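What I got for my records request

I asked Drekadetti County for its emails and invoices on the Eglītis contract last year, and the file finally came. A few people who read the first post wanted to know how it went, so I'm writing it down while I remember it.

Eglītis is the consulting firm the county hired to study whether the Sostine bus depot should be sold. The contract was approved on the consent agenda, which means it passed in one vote with a lot of other items and no discussion. I didn't have a strong opinion about the depot. I wanted to know who picked the firm and whether anyone else had bid.

The request itself was one paragraph. I asked for the contract, any invoices, and emails between the county manager's office and the firm. The clerk's office wrote back the same afternoon with a form letter, and then I heard nothing for a long time. When I called, I was told the legal office had it. When I called the legal office, they said it was with the clerk. I don't think either one was lying to me. The request had been sent over by interoffice mail with a cover sheet, and the cover sheet had the wrong department on it.

It took 11 weeks in all. The fee estimate was $558, mostly for staff time to review the emails. I asked for the invoices and contract first, which the county charges only copying costs for, and then asked them to narrow the email search to two people and one month. That brought the fee down to something I could pay.

The file was 536 pages. A lot of it is the same email over and over, with one new line on top each time. Whoever printed it also printed every attachment every time it was forwarded, so I now have many copies of a parking map. I spent two evenings pulling the duplicates out and putting what was left in date order.

As for my questions: there were no other bids. The county's purchasing rules let a department skip bidding for "specialized professional services," and the manager's office used that exception. The form is in the file and it's signed. The space where you're supposed to explain why the service is specialized says "see attached," and nothing is attached. I've asked for the attachment.

The invoices look ordinary to me. There is a travel charge to Burkura that I can't match to any meeting, but it's small and there may be a simple explanation. I'm not going to guess at it here.

If you're planning a request like this, ask for the contract and invoices separately from the emails. Write down the date of each call. Ask what search terms they used, too. I didn't, and I had to go back for that.

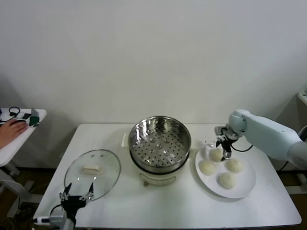
Burkura, 2023-04-07

The clerk's office called about the missing attachment. They have found 16 more pages that should have been in the first batch, and I can pick them up at the front counter with no extra fee. The depot sale is still on hold. I'll post the pages after I've read them.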